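Store-Bought Probiotics and Fermented Foods: Questions We Keep Getting

By Jonalyn Manalastas, for the Hetthorpe Kitchen Newsletter
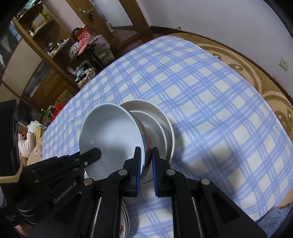

What is a fermented food?

A food that bacteria, yeast or mold has changed before you eat it. Sauerkraut, yogurt, miso, sourdough bread, beer and vinegar all qualify. The word tells you how the food was made. It doesn't tell you whether anything in it is still alive, and it certainly doesn't tell you the food will do something for you.

So is sourdough a probiotic?

No. The oven kills the culture. People write to me about this more than anything else, usually after paying extra for a loaf with the word "gut" on the bag. Buy sourdough if you like the taste. I do, toasted, with too much butter.

My sauerkraut came in a can. Does it have live cultures?

Almost certainly not. Canning means heat. The jars on the regular shelf have usually been heated too. If you want the live kind, look in the refrigerated case and read the label for "raw" or "unpasteurized." Even then you are trusting the label.

What about pickles?

Most supermarket pickles are cucumbers in vinegar. They were never fermented in the first place. A fermented pickle is made with salt and water, and vinegar won't be on the ingredient list. The brine is often cloudy.

The package says "billions of live cultures." Is that good?

It's a big number. Ask when they counted. Some companies count on the day of packing and some promise a number through the end of shelf life, and those are two different claims. Then ask which strain, and whether anyone tested that strain for the thing you care about. I have gone looking for the studies behind a few of these products and come back with very little. One company sent me a brochure.

Will kombucha detox me?

Your liver and kidneys already have that job. I've asked people selling kombucha to name the toxin being removed and I'm still waiting. It's fizzy sweet tea with some acid in it, and plenty of bottles have more sugar than you'd guess. Check the serving size too, because a bottle may be 2 servings.

Doesn't fermented food help with digestion, though?

It may, for some people. Yogurt is often easier than milk for people who have trouble with lactose, and that one holds up fairly well. The broader claims about mood, skin and weight are shakier. Small studies, short studies, and a lot of headlines written by somebody who read the press release.

Felicidad Dela Peña swears her homemade kimchi cured her heartburn. Are you saying she's wrong?

I'm saying she also quit drinking coffee at night that same May, and she'll tell you so herself if you ask. The kimchi is excellent.

Can I make this stuff at home safely?

Vegetable ferments are fairly forgiving if you follow a tested recipe and weigh your salt. Don't eyeball it, and don't cut the salt because a video told you to. Fuzzy mold on top means throw out the batch. I know your grandmother scraped it off.

Do I need the special crock, the airlock lids, the glass weights?

A clean jar works. Keep the vegetables under the brine and let the gas out. The kits are nice to look at and mostly gather dust by the following year.

I'm on medication or my immune system is weak. Is any of this okay for me?

Ask your doctor before you start, especially with raw products or capsules. A newsletter isn't the place to settle that, and neither is the supplement aisle.

Will you recommend a brand?

No. We don't take samples either, so please stop mailing them.

Questions for the next round should reach us by Friday.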